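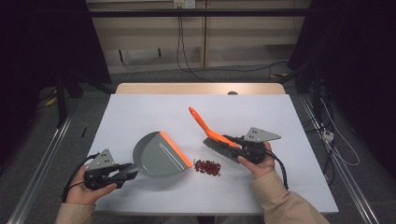
Berkside Sweep is a set of recordings of people showing a robot how to clear small spills off a table. We made it to test a claim we kept hearing, that a few hours of hand-held demonstration is as good as days of remote control. We are less sure of that now than when we began. In every recording the person holds a gripper in each hand and works the tools through them, so the dustpan is clamped on the left and the brush on the right, and the fingers never touch either one. The beans are dark red on a white top, about as easy a thing to see as we could have picked, and you should keep that in mind before you quote any score from this set.

Version and status

Second release. The first had the left and right gripper widths swapped in part of the data. If you trained on it, train again. We don't plan a third release unless someone finds something as bad.

What is in it

600 demonstrations by hand-held gripper
165 demonstrations by remote control, same task, same tools
25 failed attempts, kept on purpose, in a folder called failed

Each demonstration has video from the head camera, the position of both grippers, how far each gripper is open, and a one-line note typed by whoever did it. The notes are of mixed quality. Some say "ok". Lawal Chukwu's are worth reading.

The remote control part was recorded on a two-armed Vomo with the stock leader arms. It is smaller because it was slow and people hated doing it. That makes any straight comparison between the two parts unfair, and we'd ask you not to publish one without cutting the hand-held part down to match.

What counts as a success

The beans are in the pan, the pan is lifted level, and nothing has gone on the floor. Up to two beans left on the table is still marked as a success. Tamunoemi Nwachukwu argued for none, and she may have been right. The label was set by the person who did the demonstration, then checked by Olanrewaju Effiong from the video alone. Where they disagreed, his label stands and theirs is kept in the field label_first.

Things we would not trust

Force. There is none recorded. People press the lip of the pan down on the table by feel, and the position data does not tell you how hard. A policy trained on this set tends to hover the pan slightly too high and push beans under it. We have seen this on both arms we tried and have no fix.

Speed. A person with a gripper in each hand moves faster than our robot can. We slowed the paths down to fit. A fast flick of the brush played back slowly is a different stroke, and beans that would have rolled simply get pushed.

Reach. Nothing stops a person from leaning in or turning the shoulders. Some of the paths can't be followed by a fixed pair of arms at all. The script check_reach.py throws these out for the Vomo. For any other arm you will have to put in your own limits, and you should expect to lose more than you'd like.

Cables. The grippers are wired, and people learn to move around the cable. You can see it in the wrist angles if you look at the right hand over a long session. We don't know whether a policy picks this up. Obinna Ogunleye thinks it does.

Variety. One kind of bean, one white top, one pan and brush. Calling this "sweeping" would be generous. We tried a trained policy on rice, once, on a Sunday, and gave up before lunch.

Results so far

We have left out a results table. The numbers moved too much between runs for us to stand behind them, and the person placing the beans knew which policy was being tested. If you run a blind test we would like to hear how it went, good or bad.

Using the files

Run unpack.py first, then check_time.py. The second one matters. The head camera and the grippers keep separate clocks, and they drift apart in longer recordings. The correction is good enough for this task. I wouldn't use it for anything that involves catching.

Positions are in metres, in the frame of the head camera at the first image. Gripper opening runs from 0 (closed) to 1 (open). It rarely reaches 0 here, as there is nearly always a handle in the way.

Edet, the viewer we used for labelling, is not included. Any player that can step one image at a time will do.

Please do not

Use the set to claim that robots can clean kitchens.
Mix the failed folder into training without saying so.
Report the hand-held and remote parts as one number.

Contact

Kelechi Anozie looks after the files. Report wrong labels with the recording number and the time in seconds. Requests for more tasks will be read, but probably not acted on.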